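Aurel Vlad
Tue 15 August

Doors are finished, so I'm writing up what I did before I forget it. Several people asked after my last post. It's long, mute the thread if you don't care about doors.

The house had old brown interior doors with round knobs. Four of them stuck in summer and one never latched at all. I replaced them with plain white ones and put metal bar handles on, the kind that sit horizontal and you push down.

Total spent was $1160. The doors themselves were $570 of that. The rest went on handles, latches, hinges, paint for the trim, and one tool I should have bought years ago (more on that below).

Doors came from Brakell, which is a building supply yard out by the county road. Primed on both sides, hollow inside, solid strip down the latch edge. They're light enough for one person to carry, but you'll want a second person for hanging.

Handles are the Drosaveo straight bar. I looked at a curved one too and didn't like it. The straight one has a flat return at the end so a sleeve doesn't hook on it as easily. My sleeves still catch sometimes.

If you're ordering handles, check which hand you need. Stand on the side where the door swings toward you and see where the hinges are. Some levers flip over and work for both hands, mine don't. I got two wrong and had to send them back. Return took nine days.

Measuring. I used the old doors as patterns. Laid the old one on top of the new one on sawhorses, lined up the hinge edge and the top, and marked everything through with a sharp pencil. Hinges, latch height, the lot.

One warning on that. If the old door was planed down at some point, you're copying somebody's fix for a frame that may have moved again. The bedroom door had a good quarter inch gone from the bottom corner. I measured that opening directly and ignored the old door.

Cutting the hinge pockets was the slow part. I did the first one with a chisel and it took most of an evening. Jianguo Tan from work lent me his router jig for the others and they went much faster. Set the depth on scrap first.

The tool I bought was a boring jig for the lockset. It clamps on the edge and guides both the big hole through the face and the small one for the latch. Mine is a Neagu, it's mostly plastic and does the job.

Drill the big hole from one side until the tip of the pilot bit pokes through, then stop and finish from the other side. Otherwise the paint chips when the saw comes out. I forgot on the laundry door and there's a chip. The round plate covers nearly all of it.

Painting. Two coats on each door with a small foam roller, brush for the edges. Do the top and bottom edges too, even though you'll never look at them. Those are where the damp gets in.

I painted them flat and left each side overnight before turning it over. That meant a lot of nights with a door across the dining table. If you've got a garage, use the garage.

White paint shows every bit of dust. I swept, waited an hour, then painted. Still got some specks. A light rub with fine paper between coats got rid of most of them.
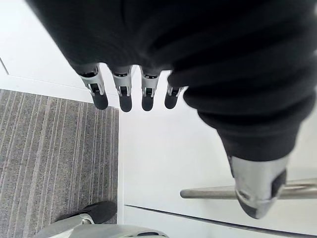
Fitting the handles is quick once the holes are right. Latch goes in first, with the slanted side facing the way the door closes. Then the spindle through the latch, then a handle on each side, then the two long screws that pull the halves together.

Don't tighten those two screws all the way at first. Snug one, snug the other, work the handle up and down a few times, then go around again. When I cranked the first one down hard the bar sat a little low and wouldn't spring back. Backing off half a turn fixed it.

I put a small level on top of each bar before the last tightening. With a round knob you'd never see if it was off by a few degrees. With a straight bar on a white door you see it from across the room.

Strike plates. The new latches are a bit lower than the old ones, so I had to move every plate. I filled the old screw holes with wood glue and toothpicks, let it set, and drilled again. If you skip that the screws wander back into the old holes.

To find where the latch hits, rub some lipstick or crayon on the end of it and close the door. Open it, look for the mark on the frame, and center the plate there.

Screws. The ones that come with the hinges are too short for the top hinge. I bought a box of 50 three-inch screws and used one per top hinge, going right through the jamb into the stud. It stopped the bedroom door from sagging.

Gaps. I aimed for the thickness of a nickel along the top and sides. At the bottom I left more, especially in the hall, where the cold air return is at the far end and the rooms need some air moving under the doors.

Somebody asked about noise. The new doors are quieter to close than the old ones but you hear more through them. If it's for a bathroom or a kid's room I'd spend more on solid core. I did that for one room only.

Also asked: do the bars get greasy? Yes, a little. Damp cloth, then a dry one. I don't use spray on them directly as it runs behind the plate and onto the paint.

And the doors do mark. Most of it is around the handle and along the edge people push with a hand. The paint is a satin from Braser and it wipes clean so far. Flat paint wouldn't, I've tried it in another house.

Pets and small kids can work a bar handle much more easily than a knob. The dog had the pantry open by the second day. I put a plain hook and eye up high on that one.

On the other hand my mother has bad wrists and she can open every door in the house with her elbow now. She had trouble with the knobs for years and I'd stopped noticing it.

If I did it again: order one handle first and fit it before buying the full set. Get the router jig at the start. Paint all the doors before hanging any, because I hung two early and had to paint the edges in place.

Still to do. Door stops on the baseboards, the bars will dent the drywall if they swing back hard. Touch up the laundry door. The closet in the back room needs a narrower door than Brakell keeps in stock, so that one's on order for September.

Paint color, before anyone asks again, is number 2376 on the Braser card. It's a plain white with a tiny bit of gray in it. I used the same one on the trim.

Old doors are stacked on the porch, brown, knobs still on. Free if you can haul them. Message me for the sizes.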